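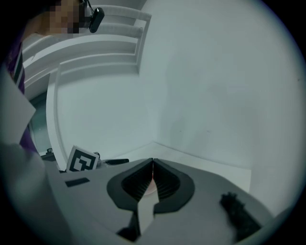 Jomer 40 Box Corer for Soft Seabed Sediment

The Jomer 40 takes an undisturbed block of sediment from the seabed, together with the water that lies directly over it. It is used for baseline surveys before marine mining, for nodule counts, for cable route studies and for biology work where the top few centimeters matter most. We build it in our workshop in Plostine and every unit is tested there before shipping.

The corer is made for ships of medium size. It can be worked from an A-frame or from a side crane, and two trained persons on deck are enough for normal operation. A third person at the winch is required.

How it works

The frame is lowered until its feet stand on the bottom. The wire then goes slack and the trigger releases the weighted column, which pushes the sample box slowly into the sediment. When the winch starts to pull, the spade arm swings under the box and closes it. Two flaps on the top close at the same moment and keep the bottom water inside.

The speed of penetration is controlled by a water damper. This is the main difference from our older model, the Jomer Light, where the column fell free. A free fall makes a pressure wave in front of the box, and this wave can blow away the soft surface layer and small nodules. With the damper you can choose between three settings, for very soft mud, for normal clay and for stiff clay. The setting is changed on deck with one key.

Technical data

Sample area: 40 x 40 cm
Maximum penetration: 58 cm
Weight in air, without ballast: 536 kg
Ballast: lead plates, added in pairs on both sides of the column
Frame: hot-dip galvanized steel, stainless steel on request
Sample box: stainless steel, one side removable
Spade seal: replaceable rubber
Trigger: mechanical, with safety pin
Wire connection: swivel and shackle included

There is no electronics in the standard version. The depth is limited only by your wire and your winch.

The sample box

The box comes off the column with four bolts. One side wall can be taken out, so you can look at the layers and take subcores from the side or from the top. For nodule work we offer a sorting grid which is laid over the open box. It divides the surface into 16 equal squares, and nodules can be picked square by square and bagged with their position.

We recommend having at least two boxes on board. While one is being emptied and washed, the next station can already start. Customers who work around the clock usually take three.

Delivered with the corer

1 frame with column and spade arm
1 sample box with removable side
1 transport cart for the box, with lockable wheels
1 set of spade seals (two pieces)
1 tool set in a case
2 safety pins
Manual in English, printed on waterproof paper

Options

Sorting grid for nodules
Second and third sample box
Camera bracket for the frame (camera and light are not included)
Bottom contact pinger bracket
Plemora subcore tubes, in clear plastic, with caps
Large feet for very soft ground
Wooden shipping crate or steel rack for a 20-foot container

The camera bracket is placed so that the lens looks at the ground beside the box, outside the dust cloud from the feet — at least in weak current. With stronger current we advise to mount it on the upstream side, if you can know which side this will be.

Safety on deck

The spade arm is heavy and closes with force. The safety pin must be in place at all times when the corer is on deck, and it is removed only when the corer hangs outside the rail. After recovery, put the pin back before anybody comes near the frame. Do not reach under the box while the corer is hanging. Tag lines should be used on both sides, also in calm weather.

Maintenance

Rinse the whole corer with fresh water after each cruise, and the damper after each day of use. Grease the column and the two arm bearings. Look at the spade seal before every station. A small cut is enough to lose the water above the sample, and a seal can be changed in ten minutes.

Seals, bearings, pins and wires for all Jomer corers are kept in stock, also for the Jomer Light, which we do not produce anymore.

Delivery and rental

A new corer is normally ready 12 weeks after the order. Two units are available for rental, with a minimum period of two weeks. The rental price includes one spare seal set, but not the transport and not the insurance. Please reserve early for the season from May, when both units are often away.

Training for your deck crew can be given in Plostine or in your port of mobilization. It takes one day.

Contact

Sales and rental: Hanna Malinowski
Technical questions and spare parts: Balthasar Riedl

Please tell us your water depth, the type of sediment and the safe working load of your winch and frame, and we will send an offer with the right amount of ballast.

Page updated Feb 11, 2021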